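Water Sample Submission: Frequently Asked Questions

Drudham Water Testing
Lurkside office and sample counter
Last revised 18 June 2019

What does the standard well panel cover?

The standard panel reports total coliform bacteria, E. coli, nitrate, nitrite, pH, hardness, iron, manganese and conductivity. Lead and arsenic are on the metals panel, which is ordered separately on form 184. Radon is not offered.

Do I have to use your bottles?

Yes. The bacteria bottle is sterile and contains a small amount of powder that neutralizes chlorine. Do not rinse it. Samples in food jars, soda bottles or canning jars are refused at the counter.

How do I take a sample for bacteria?

Use an indoor cold tap without a swivel. Remove the aerator, wipe the spout with the supplied pad and run the water for five minutes. Fill to the line, leaving the air space at the top. Do not touch the inside of the cap. Cap the bottle at once and put it on ice.

How do I take a sample for lead?

Lead is a first-draw sample. No water may be used in the house for at least six hours beforehand. Place the bottle under the kitchen cold tap and collect the first water that comes out. Leave the aerator in place for this one.

How long do I have to get the sample to you?

Bacteria samples must arrive within 24 hours of collection, and the time of collection must be written on the label. Nitrate samples have 48 hours if kept cold. Metals samples are preserved with acid when they reach us and are less urgent, but we ask for them within 14 days. 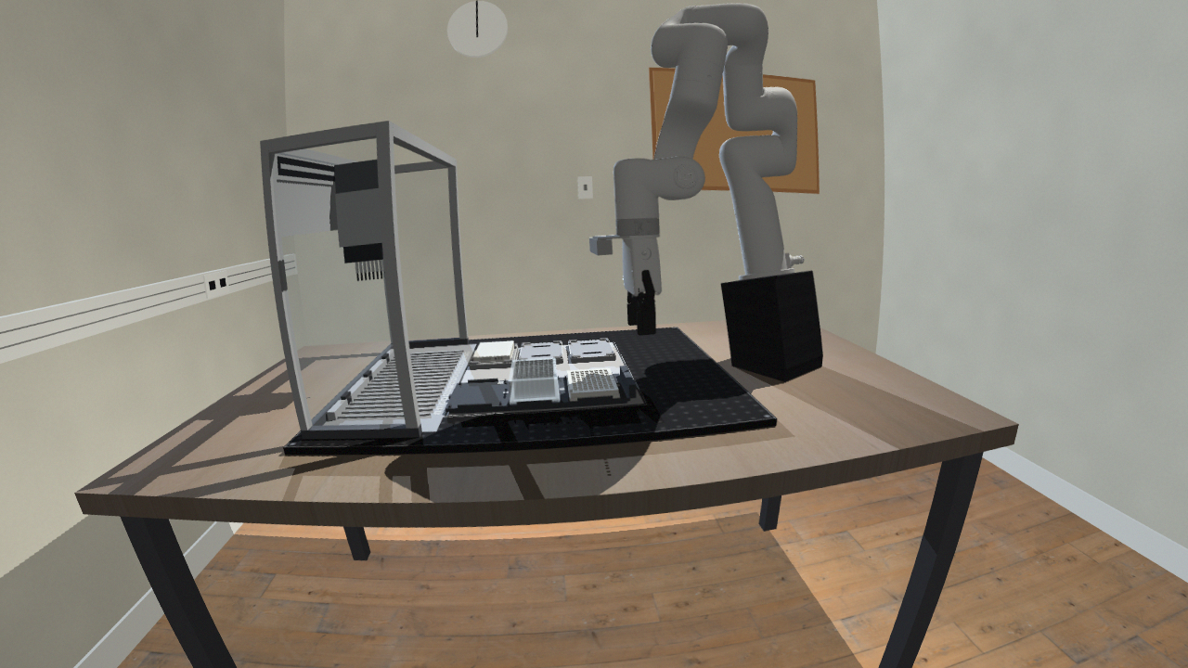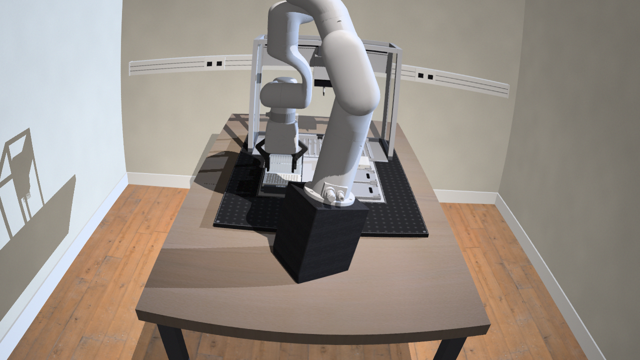 Written by the Sample Intake Supervisor, Drudham Water Testing

Can I mail my sample?

Metals only. Send it in the padded carton to Drudham Water Testing, Box 3683, Lurkside. Bacteria and nitrate samples must be brought to the counter or left at the Machala drop point before the noon pickup. The drop point does not sell kits or take payment.

What does "present" mean on a coliform result?

At least one coliform organism was detected in 100 milliliters. It does not give a count. If E. coli is also reported as present, boil water used for drinking and cooking, and call your county health department. A count can be ordered on a repeat sample.

My conductivity is 600. Is that a problem?

The unit is microsiemens per centimeter. Conductivity reflects the total dissolved minerals and has no health limit of its own. Readings at this level are common in wells on limestone. A large change between two tests of the same well deserves a closer look.

I have a softener. Which tap should I use?

For hardness and iron, sample ahead of the softener. For lead, use the kitchen tap whatever treatment is installed. Mark "raw" or "treated" on the label.

How long are results and samples kept?

Leftover water from metals samples is held for 90 days, then discarded. Bacteria samples are not kept. Reports stay on file, and copies can be requested in writing with the report number.

Do you serve Skoliven?

Yes, for wells. Customers on the Skoliven public supply should ask the utility for its annual report before ordering a panel. The counter fee schedule is reviewed each September.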